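The Plurstead Pencil Case Pages

Posted June 26, 2010

Every February I tell myself I'll sort out my desk, and every June I find I have sorted out one pencil case and bought another. This page is the result. It began as a corner of my stationery site, back when the site was mostly complaints about erasers, and it has since eaten the rest of the menu. The counter at the bottom says 2,167 visits, a good share of which are me checking that the page still loads.

The rule for getting in is simple: the case has to be in use. No tags still on, no display stands, no cases stuffed with tissue to look plump. I want to see pens. I've had some stern mail about this from people with very clean collections, and I wish them and their tissue well.

Most of what gets sent to me is black or navy, bought by adults who think a pencil case should look like it's going to a funeral. I have a soft spot for the other kind. Orange is the best color for a pencil case, and I'll take letters on the subject but I won't change my mind. You can find orange at the bottom of a backpack. You can find it under a bus seat. Leen Tarawneh, who has sent me more mail than anyone, calls it "traffic cone" and means it as an insult. Leen has lost three gray ones since we met.

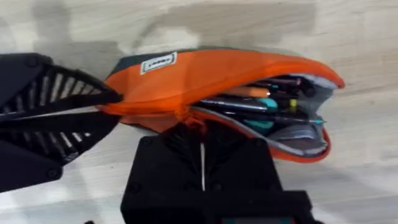
How do you wash a fabric pencil case that has ink in it?

Turn it inside out, brush the crumbs and shavings out of the seams, and dab the ink with rubbing alcohol on a cotton ball before any water goes near it. Then wash it by hand in cool water with a little dish soap and let it air dry with the zipper open. Test the alcohol on a hidden bit first. Old ink will fade and then stay put, and at that point you own a case with a past.

Orange, with a dark gray band along the top and a little cream label stitched on below it. The lettering is a blur, so I can't tell you who made it. Unzipped at one end, where most of the action is.

Full marks for the packing. Everything lies the same way, tight as sardines, black and dark blue for the most part. I respect a person who owns this many dark pens and can presumably tell them apart.

The orange barrel near the top of the opening matches the case. I would like to believe this was planned.

Two bits of teal and one small yellow cap, for morale. Every case needs something you can grab without reading the side of it.

A long dark gray pen lies on the diagonal and reaches nearly to the end of the pouch. There's one in every case. Mine is a Stestell fineliner that has never once agreed to lie flat, and I've given up asking.

Some notes from the mailbag

Quang Ninh wants to know whether a soft case or a hard tin is better. Soft. A tin protects your pencils beautifully and announces to the whole library every time you want one. The Jula tin I carried through school could stop a lecture from the back row.

Several of you asked where I keep the cases that aren't on duty. In a drawer. The drawer is also full of pens, and we don't need to go into that.

To the reader who offered me a Chu roll-up in olive canvas: thank you, it arrived, and it's lovely. It holds 42 pens and takes most of a morning to roll back up. I've been using it for paintbrushes and feeling like a much more serious person.

Zippers, again. If yours sticks, run a plain graphite pencil along the teeth on both sides and work the pull back and forth. You have a pencil. You have, I'm guessing, a great many pencils.

Next up are the denim ones, as soon as I can get the stapler shavings out of mine. Send pictures to the usual address and tell me what's in there, including the things that aren't pens. Last time it was mostly paper clips and one very old mint.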